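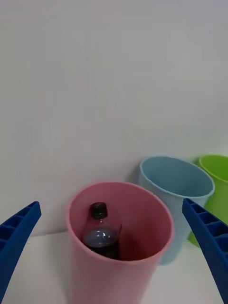

Pemeo bottle-in-cup, release 3

Hi! I put this set together at Iltent after our gripper fault in October, and I'm sharing it so you can skip the week I lost. It has 3,355 episodes, and 11 of them carry the fault flag.

What went wrong
The close command sometimes got stuck at its last value after a dropped packet, so the fingers kept squeezing. Scary stuff around liquids! Please keep your e-stop within reach if you replay these.

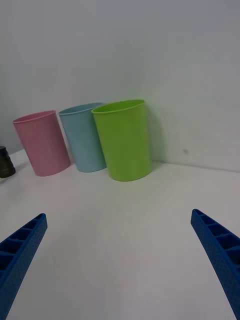
Known problems
Trallov, our logging tool, skips up to 500 ms after each drop. I haven't patched that yet (sorry). Flagged episodes are in faults.csv.

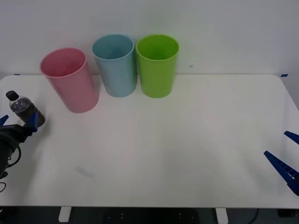
My quick fix was a force cap on both arms. Test yours with a capped bottle like ours, the one with the black screw cap, and keep the other gripper open and well away from the cups.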